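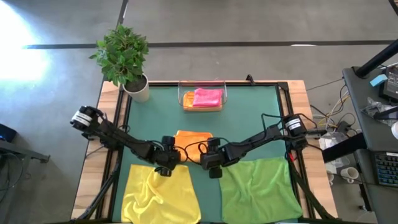
June
Posted by the Fillora keeper

Fillora is a collection of written notes on dyeing cloth at home with plants, gathered over a good many summers and finally typed up in one place so that other people can search it, borrow from it and, I very much hope, correct it. It began as a shoebox of cards, each one recording what went into the pot and what came out. Colour names gave me more trouble than anything else in the typing up, as one dyer's yellow is another's gold, and an orange like the one on the cloth lying above the yellow and the green up there might be written down as rust, marigold or plain "orangey" depending on who held the pencil. I have kept the original words in one column and put a simple colour family in the next, so you can search by either.

What is in it

There are 56 recipes in the main file, recipes.csv, one to a row. Each gives the plant, the part used (leaf, root, bark, flower or skin), the fibre, the mordant if there was one, the time in the pot and the colour as the dyer described it. A second file, notes.txt, holds the longer remarks that wouldn't fit in a column, and these are my favourite part (there is a splendid grumble about elderberries in there, and I agree with all of it).

All weights are for 100 grams of dry fibre, whatever the original card said. Where a card was written for a whole blanket or a single pair of socks I did the sums myself and kept the old figure in the column called weight_original, so please check me if something looks odd. Temperatures are in Celsius. You will see 70 come up a great deal, which is simply where the thermometer on my own stove likes to settle, and I wouldn't read too much into it.

Names used in the files

Three of the sets have names of their own. Prendska is the onion skin set, and the tidiest of the lot. Husar covers the roots, madder mostly, with a few attempts at dock and lady's bedstraw. Clustimia is everything picked from hedges and verges, and it is every bit as muddled as that sounds! Some of the plants in Clustimia are identified only by a common name, and common names wander from county to county, so please treat those rows with care and don't go picking anything on my say-so.

Things that are missing

Cotton and linen are poorly covered. Nearly every card was written by somebody with a fleece to use up, so wool has the run of the place, and silk turns up only now and then. There is very little about how well the colours last in sunlight either. I did start a column for it, fade_notes, and it is blank for most rows. Blank means not recorded, and you shouldn't take it to mean the colour held.

Water is another gap. Mine is hard, and the cards hardly ever mention theirs. If your madder comes out browner than the recipe promises, try it with rainwater before you blame the root.

Using it

The files are plain text and will open in any spreadsheet. Copy them, print them, pin them up over the sink. If you pass them on, keep the name Fillora with them so that people can find their way back to the newest copy. This is version 2, and it replaces the first one completely, including the walnut rows where I had muddled husks and shells.

Corrections are very welcome, and new recipes even more so. Send the quantities if you have them, and your own words for the colour. I usually sit down to the post on a Friday evening, so do bear with me if you write on a Saturday.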